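**Table setting demos: handheld grippers or teleop?**

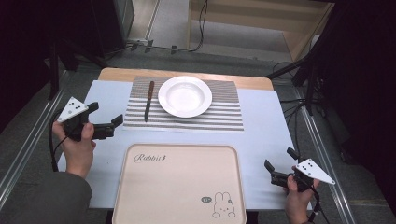

**Fikeck** · Sep 14, 2026

I'm trying to decide how to collect the next batch of place-setting demos and I keep going back and forth. I did 104 by teleop back in February and my wrists still remember it. Handheld grippers are so much quicker, and I like having one in each hand, but my paths get sloppy. The knife is my worst offender. With it lying diagonally on the striped placemat, left of the plate, I come at it from a different angle every single time (sometimes the blade end, ugh). Should I force myself to use one approach, or let the variety ride?

**listwood_shop**

Let it ride! I recorded 297 handheld demos of pretty much this job and the messy ones helped. Just always grab the handle. Mixing handle grabs and blade grabs made my policy dither over the middle of the knife, which was painful to watch.

**Prins**

Going to disagree with Listwood. Variety in where the knife starts, sure. Variety in how you pick it up is a headache with a small set. I'd do one grasp, one approach, and move the objects around instead.

Also, teleop won't let you record a reach the arm can't make. Your own elbows will happily do it.

**listwood_shop**

Fair on the reach thing, but you can filter those out afterward. I threw away seven. Still way faster than teleop.

**Zaltora**

What's the plan for that rabbit tray? If it's part of the task, watch the raised rim. Mine kept catching a fingertip on a rim like that until I started lifting higher in the demos.

**Fikeck**

Good call, the tray comes after the knife and plate. Ok, handle only, one approach, stuff moved between takes. I'll shoot for 200 and post the failures.

**Prins**

Do 20 first and try replaying them on the arm before you commit your whole weekend!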